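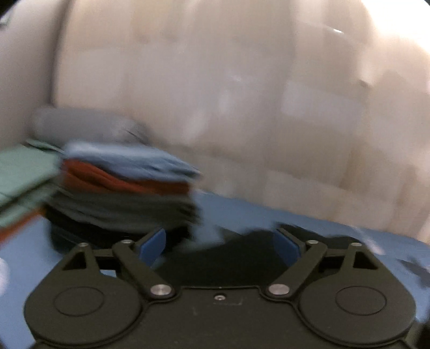 Durnus, the quiet side of the coast
March 2018

Many of our readers know Masden already, for its long beach and the big hotels. Fewer people take the small ferry from there to Durnus, and I was also one of those who never did it until this winter. Now I have been two times, and I would like to tell you how to plan the trip, because the information is not easy to find in one place.

The ferry leaves from the old fishing harbor, not from the new port where the cruise ships stop. Please be careful with this, as taxi drivers will bring you to the new port if you only say "ferry." You should ask for the Sutanto pier. It is a short concrete pier with a ticket window painted green. The boat goes at 8 in the morning and comes back before sunset, and in the low season there is no second boat. If you miss it, you must wait until the next day.

Tickets are sold only at the window and only for cash. The crossing can be rough when the wind comes from the west, so take the seats in the back of the boat, where it moves less. I sat in the front the first time and I did not enjoy my breakfast.

The village of Durnus has 513 people, according to the sign at the landing place. There is one street with shops, a bakery, a small mosque and a church, and behind them the path begins that goes around the island. Syahrul Hartono rents bicycles from his garage near the landing place. The bicycles are simple but the brakes are good. For walking the whole path you need most of a day, with good shoes, as the north part is rocky and has almost no shade.

The best swimming is on the south side, in a bay that the people there call Elon. The sand is a little gray and coarse, so do not expect the white beach of a postcard. But the water is very clear and it stays shallow for a long way, which families with small children will like. For snorkeling, stay near the rocks on the left side of the bay. I saw parrotfish there, and one small turtle that was not interested in me at all. 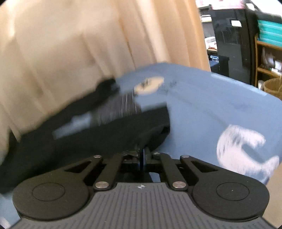

For sleeping there are two guesthouses. The one of Marcelle Roussel is on the hill and has a terrace with a view over the channel. She speaks French and English, and she cooks dinner if you tell her before noon. The other one belongs to Nabila Rondonuwu and is next to the bakery. It is cheaper, and it wakes up early together with the bakery! Both houses have only a few rooms, so write to them before you come. The answer can take some days because the internet connection on the island is weak.

Our reader Tiago Amaral wrote to us after his visit and asked to mention that there is no bank machine in Durnus. He had to borrow money from another guest to pay for his lunch. I confirm this. Bring enough cash from Masden, and also bring sun cream, since the shop had none when I was there. Drinking water is sold everywhere, but it costs more than on the mainland.

The walk I liked most was the one to the lighthouse. It is 600 steps up from the end of the street, cut in the stone, and there is a bench in the middle for those who need it. The lighthouse itself is closed to visitors. From the wall beside it you can see Masden on one side and open sea on the other. Go in the late afternoon if you stay overnight, because with the day boat you will have to hurry down again.

From April the ferry company plans to add a later boat back to Masden. When I asked at the ticket window, the timetable was not printed yet, so please check before you depend on it. The prices of the guesthouses also go up in April, when the high season begins.

In the next newsletter Hryhorii Bilyk will write about the night train along the coast and which side of it to sit on. If you have taken this train and have some advice for him, send it to our usual address before the end of the month.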